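Loretta Pennington writes the software that decides which recordings are worth keeping. She joined Somireo in April, after six years on warehouse routing at Lultard, and her team of four looks after everything between the hand-held grippers and the training cluster: time alignment, pose tracking, filtering, and the viewer people use to look at what came in.

"When I started, the filter was a spreadsheet and Lyle," she says. Lyle Greenberg, who still sits across from her, had been watching episodes at double speed and typing keep or drop next to each one. "He was good at it. He could do 200 in a day. We were getting 900."

The job now belongs to a program called Grotum. It reads each episode as it uploads, rebuilds the path of both grippers from the wrist cameras and motion sensors, and marks stretches where it doesn't trust the result. A person looks at those stretches and leaves the rest alone.

Cloth has taken up most of her year. The tracker finds its position by following points from one picture to the next, and it assumes that most of what it sees stays put. With a cup on a table that holds well enough. With clothing, a large part of the view can be moving along with the hand.

"You pull on a pair of pants and half your points go with them," Pennington says. "The math sees that and decides the camera moved. So you get a trajectory where the gripper slides eight centimeters sideways, and it never did that."
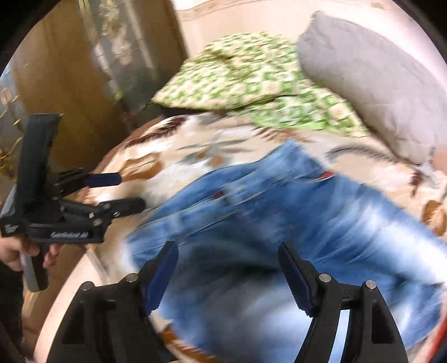
The first fix was to throw out points with too much blur. That helped on shirts and did very little on denim, where the faded patches and seams gave the tracker plenty to hold on to even when the fabric was moving. It also threw out good points whenever someone turned their wrist fast.

What worked better was leaning on the background. Grotum now builds a rough map of the room from the slow parts of an episode, usually the first few seconds, and gives those points more weight for the rest of it. Printed bedspreads turned out to be useful, up to a point. "A pattern is great until somebody drags the whole cover," she says. "Then you have the same problem with a bigger piece of cloth."

Having two grippers helps as well. Each one has its own camera, and when one can see the other, the program can check the two paths against each other. Rosalind Castellanos wrote that part. It looks for the outline of the second device and estimates how far away it is, and if the answer disagrees with the separate tracks, the stretch gets marked. Pennington calls it the most valuable code in the repository and also the slowest. It runs at 30 frames per second on a good machine and well below that on the older ones.

I asked whether a larger model could learn to ignore the bad tracks by itself. She has heard the question before, mostly from people in her own company.

"Maybe it can. We tried training on everything, with no filter, and the policy folded fine and then every so often it would jerk to the left. We went back through the data and found the same jerk in the labels. It had learned what we gave it."

They now keep a set of bad episodes on purpose and run every new version of Grotum against it. Harriet Tillman maintains the set and has strong views about what gets in. An episode has to fail for one clear reason, and the reason has to be written down in a sentence. Pennington says this caused some arguments at first and that she lost most of them.

The viewer gets less attention than she would like. It was written in a hurry on top of an in-house plotting tool named Schumacher, and it still opens episodes with the two streams out of order if the left gripper was switched on second. There is a ticket for it. She thinks it is the oldest one they have.

The plan through 2027 is to move part of the filtering onto the devices, so the person recording gets a warning while they can still do the task over. The hard part is deciding what the warning should say. An early version beeped whenever tracking confidence fell, and people responded by moving very slowly, and the policies trained on those sessions moved very slowly too.

"We took the beep out," she says. "Right now it's a small light at the end of the episode. Green or yellow. We're still arguing about the yellow."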